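Notes for the talk: "Folding a Shirt, and Other Things You Thought You Knew"
Millus Hall, lunchtime slot, 19/08/2019
Read slowly. Last time it was over before the coffee got round.

OPENING

Walk on carrying the shirt over one arm. Say nothing until the lectern. Somebody will laugh and that covers the microphone being adjusted.

Good afternoon. I have been asked to speak for twenty-five minutes on the folding of shirts, which is twenty-four minutes longer than most people have ever given it. Hands up if you fold your shirts. Hands up if you hang them. Hands up if you have a chair.

(The chair people are always the biggest group. Wait for them to look at each other.)

The chair is a storage system. I lived by the chair for most of my thirties. The trouble with it is retrieval: the shirt you want is at the bottom, and by the time you get to it you have made a second chair.

WHY BOTHER

Short section. Don't get dragged into closets versus drawers, there is always one man who wants this and he can have me at the break.

I worked in the back room at Brinkmann, the laundry, for two summers and then for a good deal longer than I meant to. They had a ledger by the press. In my first August the ledger said 2996 shirts through the room, of which 593 came back up from the counter to be folded again. Those were mine, mostly. The others in the room were too polite to put a name in the column, so they put a small drawing of a hat. I wore a hat.

The year after, in August again, 1764 shirts and a lot fewer hats. Business was down as well, but I don't usually mention that. (Mention it if they look awake.)

What changed was that I stopped trying to fold the shirt and started trying to fold a rectangle that had a shirt in it.

THE THING ABOUT SHIRTS

A towel wants to be a rectangle. It was born one. A pillowcase is practically folded when you buy it. A dress shirt is a tube with two smaller tubes coming off it at an angle, a stiff ring at one end and a curved tail at the other, and every part is cut to go around a person who isn't in it.

Hold up the shirt by the collar here. Let it hang. Turn it round once.

Look at the sleeves. They are the whole problem. If you could buy a shirt without sleeves I'd have been home by three every day.

THE METHODS

Run through these with the shirt on the table. Keep talking while folding or the room goes very quiet and it feels like surgery.

First, the store fold. Face down, sides in, sleeves doubled back, tail up, flip. It gives you that nice flat front with the collar standing up. It's lovely and it takes patience, and in the store it also takes pins, cardboard, a plastic thing under the collar and a little tissue paper. I have bought shirts from Prurnine where I found the last pin by wearing it.

Second, the suitcase roll. Quick, compact, and fine for anyone who enjoys looking as if they slept on a train. I have nothing against it for T-shirts.

Third, the fast one from the videos, with the pinching and the crossing of the arms. I can do this. I can do it one time in four. Do not attempt it live. (I mean it. Remember Omix, the staff day, the water jug.)

Fourth is the one I'd like to spend some time on. Face up.

FACE UP, SLEEVES ACROSS

People in the trade get sniffy about folding a shirt face up. You can't hide anything. The sleeves end up on the chest where everybody can see them, like a man waiting for a refund. But for a beginner it has one great advantage: you can see what you're doing the entire time. With the store fold you work on the back of the shirt and only meet the front at the end, when it's too late to be friends.

Fasten the top button. I can't say this strongly enough. An open collar slides off to one side the moment you touch the body, and everything below it follows.

Lay it flat, collar away from you, and smooth from the middle outward. Then each sleeve comes straight in across the chest, so that the two of them make a band under the collar and meet at the button strip.

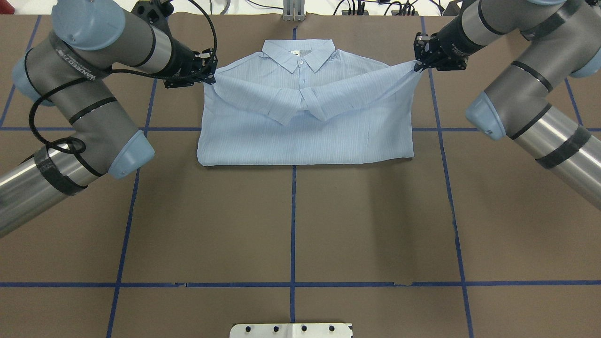 Then the shoulders. Most people's hands go straight to the hem at this stage, because the hem is nearest and they'd like to be finished. Leave the hem alone. The corners of the shoulders set the width, and if one sits higher than the other you'll have a shirt that leans in the drawer. Take hold right at the corner. Not an inch in, where you only get a pleat.

Small pull out to the side, lay it down, look. Do the other. Look again.

Stripes are a help, by the way. A fine pinstripe will tell you at once if the body has twisted. A plain white shirt keeps its mouth shut until you've put it on the pile. If you're practicing at home, practice on stripes.

Lines on the table are good too. At Brinkmann we had a strip of tape along the edge and I lined up my hems with it, until somebody moved the tape as a joke. I folded a whole morning's shirts on a slant. They were very consistent.

Last fold: hem up toward the collar, once for a deep drawer and twice for a shallow one. Stop short of the collar points. Crush those and you've ironed for nothing.

(Put finished shirt on the stand. If it slumps, move to the next section briskly.)

QUESTIONS THAT ALWAYS COME UP

Do I fold at home? Yes. Well enough.

Should you fold straight off the iron? Give it a few minutes to cool on a hanger. Warm cotton remembers everything you do to it, including the wrong things.

Fitted sheets? No. That's a different talk and a different speaker.

Is a folding board worth it? I've owned 2. The first one broke and the second is under the short leg of a bookcase, where it gives excellent service.

CLOSE

Invite people up to try. There are spare shirts in the blue bag, clean, various sizes. Ask them to leave the collars buttoned. They won't.

Collect own shirt before leaving. It's the one for dinner.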